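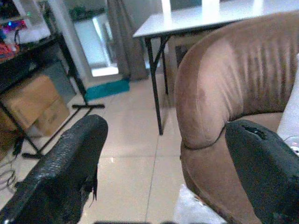
Brown armchair on a tiled floor.

My visit to the family history open day in Novgate

My grandmother kept all her papers in one biscuit tin. When she died the tin came to me, and for years I did not open it. In January I finally did, and inside were letters I could only half read. So when I saw that the Galanis archive would hold an open day on 18 June 2025, I put the tin in my bag and took the bus.

The archive is in the old post office building. It opened at ten and there was already a line on the stairs. Entry was free, but the guided tour of the storage rooms had only 27 places, and I got one of the last.

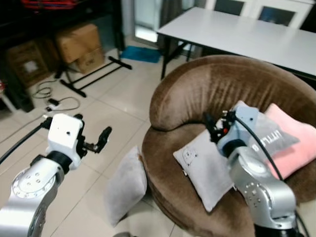 Our guide was Thu Lâm. She repairs paper for a living and speaks very softly, so we all had to stand close. She showed us parish books, school lists and a shelf of 4,000 glass negatives from a single portrait studio. Most of the people on them have no names. I found this sad, and I thought about the photographs at home on which I never wrote anything.

After the tour there were short talks. I listened to the one on how to interview older relatives. The speaker's advice was to ask about one room of the childhood home, and then to keep quiet. I tried it by phone with my aunt that same evening, and she talked for a long time about a kitchen I had never heard of. 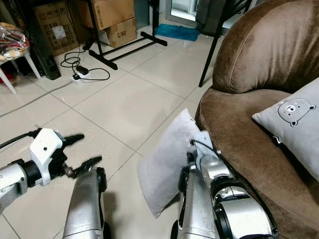

At the help tables you could show your own documents. I waited 30 minutes. A man with strong glasses read me two of the letters, slowly, and I wrote down every word. One is from my grandmother's brother and it is mostly about the price of a goat. I had not known that she had a brother.

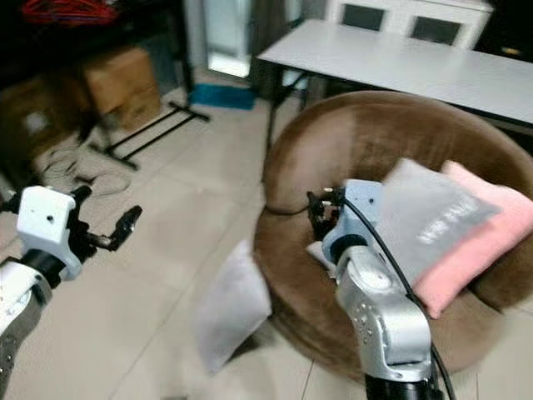 If you want to go

The next open day is not announced yet. Bring a pencil, pens are not allowed in the reading room. Copies can be ordered at the front desk and are sent by mail. The café closes early and the soup was finished when I came.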